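Rerkthorpe Fabric Swap, Thursday planning meeting

Started 4 p.m. in the back room. Senad Omerović chaired and also brought the tea, thank you Senad!

Sorting the donations
We now have 894 pieces logged, which is wonderful (last swap we had 500 and thought that was a lot). Most of the plain cottons are folded and shelved. Prints are still in a big happy heap. Agreed to sort prints by main color first and by size later, so people hunting for a teal or a mustard can go straight to it.

Folding
Long talk about folding. Imia's way, in thirds and then rolled, won by 5 votes to 4. Anything crumpled gets smoothed out by hand before it goes on the table, and ironing is only for pieces over a yard.
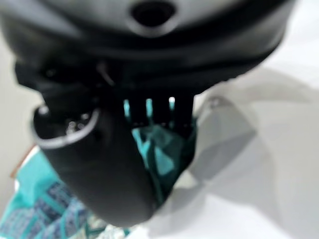
Geometric prints get their own table this time, everyone was very excited about that. Blocks, grids and checks at the window end, florals by the door. Petek offered to write the signs and already has the good markers.

Labels
Paper tags with a safety pin, size on the front, fiber on the back if we know it. If we don't know it, write "mystery" and move on. Forkus will cut the tags.

Scraps
Small pieces go in bags for quilters, one bag per person until the last hour. Senad would love more bags, so please save yours!

Still open: who has the key to the side door, and whether we can borrow the long mirror again.

Closed at 5 p.m. Same room next time.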